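Bags, week whatever

Posted Aug 15, 2025

OK quick one, I have a train to catch and I promised Bhavana I'd write this up before I forget it all.

So we're still on bags. Everything is bags. If you read the post from May you'll remember we were doing rigid stuff back then, boxes and cups mostly, and I was very smug about how fast the numbers were climbing. Then Thảo Lã said fine, now do something floppy, and here we are. The count as of last night is 1,464 demos in the Zurkden set. That's the ones we kept. The ones we threw out I don't want to talk about.

For anyone new: a demo is a person driving both arms through the whole task, start to finish, while everything gets recorded. Joint positions, gripper widths, wrist cameras, the fixed cameras. Then the policy trains on the pile and tries to do the same thing by itself. Simple to say. The pile is the hard part.

Biggest headache so far is clear plastic. Depth is useless on it, just holes and sparkle. So we're leaning on plain color from the wrist, and even that gets ugly.

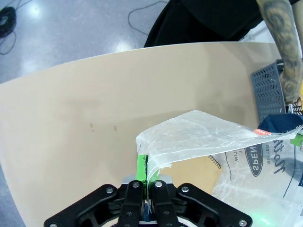

Clear film has no edge the way a cup has an edge. It has whatever edge it feels like having that second. You fold it and the outline is gone. What helps, a lot more than I expected, is having colored fingertips — the green pads give you a hard line against all that crinkle, so at least you know where the pinch is even if you can't tell what's in it. Trinidad wanted plain black pads to match the rest of the gripper and I'm glad we had that fight and glad I won it. The other thing is clutter underneath. If there's something brown and flat under the film, like a notebook, the network really wants that to be part of the bag. We left it in. I want it confused now, in training, and not later. More clutter please.

Things I'd tell myself back in May, no order:

Write the task sentence first. Before anybody touches an arm. We had 2 people recording "pick up the bag" for most of an afternoon and they were doing different tasks. One was lifting by the handles, the other was grabbing whatever corner was closest. Both fine! Not the same thing tho. Had to relabel the lot by hand.

Do not fix a bad grasp silently. If you miss, miss on camera, back off, go again. Charito is the best at this, her recoveries are slow and boring and the policy loves them. Mine look like I'm swatting a fly.

Cap the session. 30 minutes and swap. After that people get lazy in the wrists and you can see it in the gripper traces — lots of little open-close-open twitches. Ronaldo plotted it per operator and then very kindly took the names off before showing the group.

Rename nothing mid-run. Ask me how I know. (Munov, the logging tool, does not forgive.)

Then there's the two-arm stuff, which is where I've been spending all my time. One arm on a bag is OK. Two arms on one bag is a negotiaton.
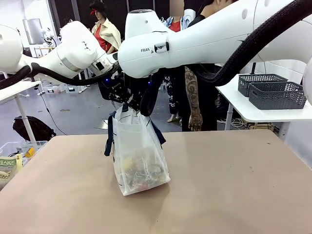 Both arms in at the handles, bag standing up on the table.

The trouble is the space over the bag is tiny and both wrists want to be in it. If the left goes first the right has to come in at a dumb angle, and the other way around. We tried letting operators choose. Mistake, or half a mistake. You get variety but you also get a policy that can't make up its mind, it starts left, thinks about it, starts right, stops. So for now we fix the order for a whole batch, then flip it for the next batch, and tag each one. Hadgu handles the tags fine if you remember to actualy set them. I forgot on 11 episodes. They're in the bin.

Also contents. An empty bag teaches you nothing much, it just collapses. Put stuff in it, different stuff, change it often. The weight changes how the handles hang and that's most of the problem right there.

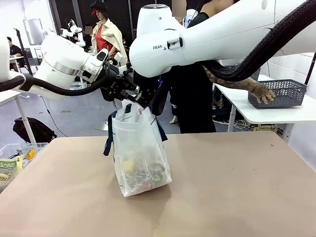
Bhavana's been asking whether we should go for more episodes or cleaner ones and I keep changing my answer. This week it's cleaner. She trained on a hand-picked slice, way smaller than the full set, and it was better at the first grasp and worse at everything after. Which, ok, tells you the picky version had no recoveries in it, we'd filtered them out as "messy". Ugh. So the filter is getting rewritten. Keep the misses if they end well, drop the ones where the operator gave up. Thảo is doing that part.

Next up is moving the whole thing onto Ceter so we can replay an episode without someone babysitting it, and then handing a bag over from one arm to the other in the air, which I have opinions about but no data.

Comments are open, if you've done handles with something other than parallel fingers I want to hear it. Train's in a bit. Will fix typos later, probably.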